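Measure the sink before you choose it

Most kitchen renovation guides treat the sink as a finish, to be picked after the cabinets and the benchtop. I think the order is wrong. The sink fixes the cabinet width below it, the cut-out above it and the position of the waste, and all three cost money to change.

When Prunside published its renovation checklist in July, the sink was item 31 of 41. Bowl depth wasn't mentioned. Colour had its own heading.

Depth deserves more attention than it gets. A deep bowl holds a stockpot but puts the working surface lower, and a tall person feels that in the back after a few minutes of scrubbing. Two bowls let you wash in one and rinse in the other. They also halve the room for an oven tray, and a tray that won't lie flat gets washed badly.
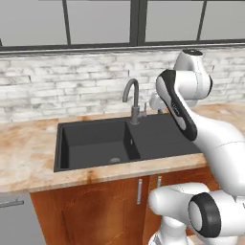
A dark double-bowl sink in a beige, marble-look benchtop.

Colour matters for maintenance more than for style. In hard-water areas, dark bowls show scale and need wiping down after use. Sales material seldom says so.

My preference is one bowl with an inside width of at least 400 mm, chosen first, with the cabinet ordered to suit. Households that wash everything by hand may reasonably prefer two. Either way, the drawing should show internal dimensions, and a supplier who can only quote the outside of the rim should be asked for them in writing before the stone is cut.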